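Section 4. Fitting and Checking the Finger Pads

Applies to the Noteck hand-held gripper, shared workshop build.

1. Disconnect the battery before handling the fingers.
2. Peel the old tape from each inner face, working from the tip toward the body.
3. Clean both faces with alcohol and allow them to dry.
4. Cut two strips of rubber tape, each 84 mm long.
5. Wrap each strip over the front edge of the finger and press firmly.
6. Close the fingers and confirm that the pads meet along their full height.

Note: Overlapping layers change the closing gap. Repeat the zero setting in Section 3 after any change of tape.

CAUTION: Do not tighten the finger screws while the fingers are closed under load.

Search this guide Go

Mohmand Workshop Guides. Questions to the bench desk, Monday from 14:00. Back to top

Reader comments (2)

Irfan Zaidi: Step 4 came up short on my fingers. I cut 13 mm extra and trimmed it afterward.

Naheed Warraich: Please add the screw size to this section.
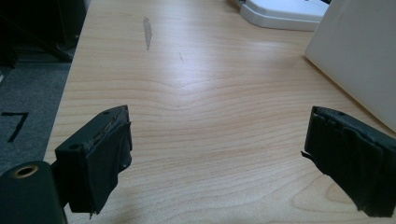
When should the tape on the fingers be replaced?

Replace it when the edges lift or the fingers no longer hold a part without slipping, and always replace both sides together.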